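Wednesday, June 1, 2022

I have become a zipper bag person and I'm not even a little sorry! It started in May, when I finally pulled everything off the pantry shelves and found 17 bags of one thing or another closed with rubber bands, clothespins and (in one case) a hair tie.

So I bought a big box of the clear ones with the colored strip and went to town. Rice, walnuts, the good dried apricots from the Ondier market, birthday candles, all of it. I can see what I have now! I stopped buying a third jar of cumin!

A few things I've learned along the way:

- Fold the top of the bag outward like a cuff before you fill it. Keeps the strip clean.
- Round things go in one at a time, biggest first, and then the bag will stand up by itself.
- Run your fingers along the zipper twice – the corners are where it lies to you.
- Wash and reuse. Mine dry upside down over wooden spoons in the old Juvel pitcher.

The counter is where all the filling happens, and I love how cheerful yellow looks through clear plastic against that dark marble.

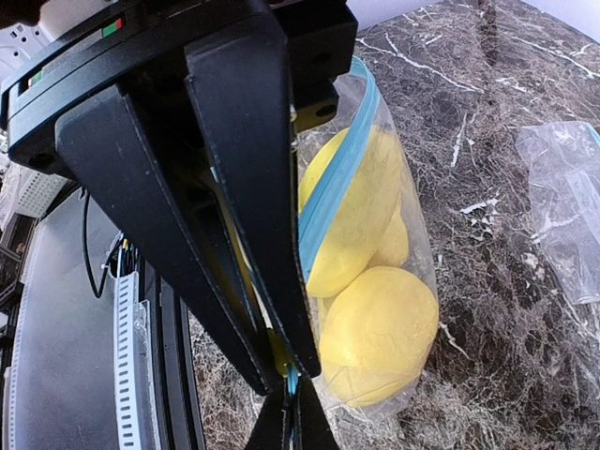

A reader in Otholm wrote that she leaves a finger's width of zipper open on anything fresh, squeezes the air out through the gap and only then closes it. I tried it last night with nine limes and it's so much neater! They're in the crisper drawer now, flat as you please.

Next up is the freezer, and I already have the marker out for the labels.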